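Search this site Go

Jondlow simulation group – minutes, 12 June 2022

1. Minutes of the previous meeting accepted without changes.

2. Bottle and crate task. The scene now runs in the Drulholm build. The scripted expert draws its start poses from a fixed list of seeds.
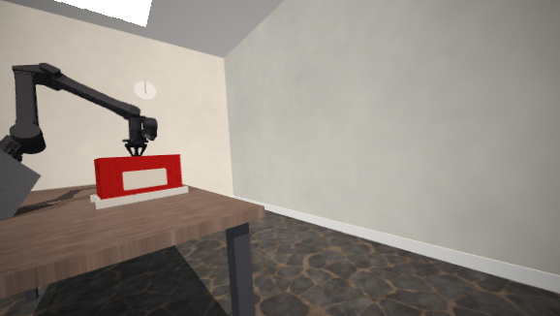
Expert data stands at 1845 episodes, of which 816 passed the grasp filter. The filter threshold stays as it is until October.

3. Views from above. The policy takes two views. Removing the view from above lowered success on crate placement – results are in the Ersoy log.

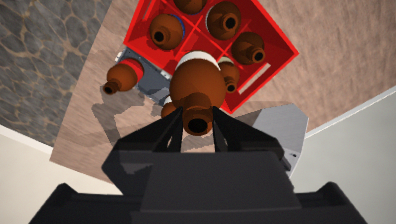 Fig. 2. Bottle held at the neck, red crate behind.

Agreed to keep shadows on in training. A run without them is to be added to the ablation table. 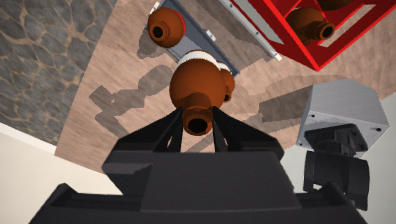
Fig. 3. Gripper fingers on either side of the neck, tray and crate beyond.

4. Evaluation. Each checkpoint gets 500 rollouts on the Corkico cluster. Side view to be stored with every rollout.
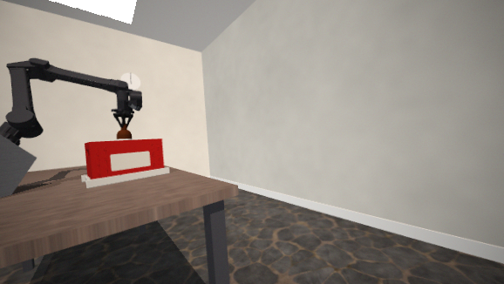

Fig. 4. Side view, gripper above the red crate.

5. Open items. Seed list to be frozen before the next training run. Draft of the methods section to be circulated.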